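Right, the Great Sorting Out has started. I said I'd do it in June and it is June, so I'm calling that a win already.

For anyone new round here - I sell mixed odds and ends, mostly small toys and novelty bits, and they end up in whatever bin is nearest when the post arrives. I've been putting off going through them since we moved to Istwood.

Rule one this time: one bin at a time, and no starting the second until the first is properly sorted. I've broken this rule 100 times and it always ends with everything on the floor.
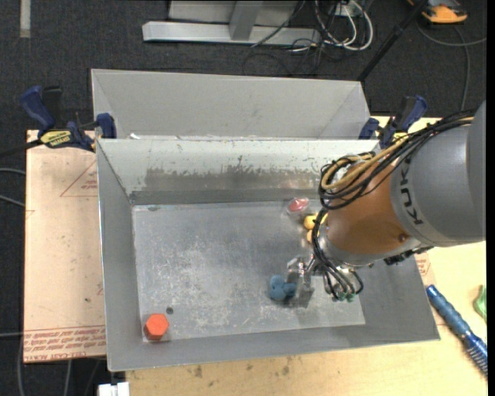 Front bin, still to do. The blue one is my favourite!

I do love these metal bins though. They're scratched to bits and the back wall has a big brown stain I've never managed to shift (tried vinegar, tried bicarb, tried swearing) but they'll outlive me.

Question for the hive mind - would you sort by colour or by type? Colour looks gorgeous on a shelf, but then I can never find anything when an order comes in.

Also, does anyone still use those Nuvska label sheets? I bought 3 packs and the corners keep lifting.

OK, colour is winning in the replies, you're all terrible influences. Kettle on, then orange and red first.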